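The Notice at Neltstead
A short story

NOTICE TO RESIDENTS, issued by the Office of Lettings and Common Rooms, Neltstead House.

It has come to the attention of this Office that a piano is being played in the building between midnight and two o'clock in the morning. Residents are reminded that Neltstead House does not possess a piano. The resident responsible is asked to stop.

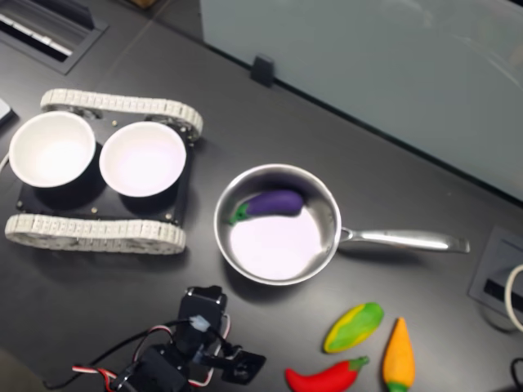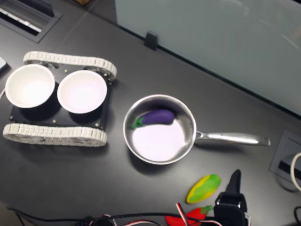 Two views of a dark grey tabletop, the first with a steel saucepan.

SECOND NOTICE. The Office has received 91 letters in reply to its first. The majority do not complain of the piano. They complain of the request that it should stop. Mrs Anikó Bognár, of the fourth floor, writes that she has slept well for the first time since her husband's funeral and wishes to know on whose authority the Office proposes to interfere. The Office acts under Clause 12 of the tenancy agreement, a copy of which has been placed under her door.

The Office has also been asked to name the piece. It is not the business of the Office to name pieces.

THIRD NOTICE. An inspection of the building was carried out in February by the Deputy Superintendent, Mr Géza Farkas. Mr Farkas entered every flat, the boiler room, the drying loft and the disused lift. He found no piano. He found one accordion, which was held under licence, and a quantity of sheet music in the wall behind the second-floor linen cupboard. The music bears the stamp of the Vetilia Conservatoire, closed by order many years ago, and runs to 595 pages. It has been entered in the register of lost property, where it may be claimed on proof of ownership.

Mr Farkas reports that at ten minutes past midnight he was standing on the second-floor landing and heard the piano distinctly. He describes it as coming from the floor below. On going down, he heard it from the floor above. He remained on the stairs until it finished. His claim for overtime has been refused, as listening is not among his duties.

FOURTH NOTICE. The sheet music has been claimed. The claimant gave the name of Hong and an address in Itivness, and was able to hum the first page without sight of it. The Office considered this sufficient. A receipt was signed and a handling fee of 671 crowns was paid in coins no longer in circulation, which the cashier accepted in error.

Residents will have noticed that there has been no music since.

The Office regards the matter as closed, and thanks all residents for their patience.

FIFTH NOTICE. The Office has received a petition. It regrets that it is unable to restore a disturbance. Residents who have taken to leaving their doors open at midnight are reminded that this is a risk in the event of fire, and that the chairs now standing on the stairs must be removed. Mr Farkas is particularly asked to remove his.

SIXTH NOTICE. A letter was sent to the claimant at Itivness and has been returned unopened. The Office has written again.

The sum of 2000 crowns has been set aside from the repairs budget for the purchase of a piano, second-hand, in fair condition. It will be placed on the first-floor landing and will be kept unlocked. Residents are forbidden to play it between midnight and two o'clock in the morning, during which hours it is reserved.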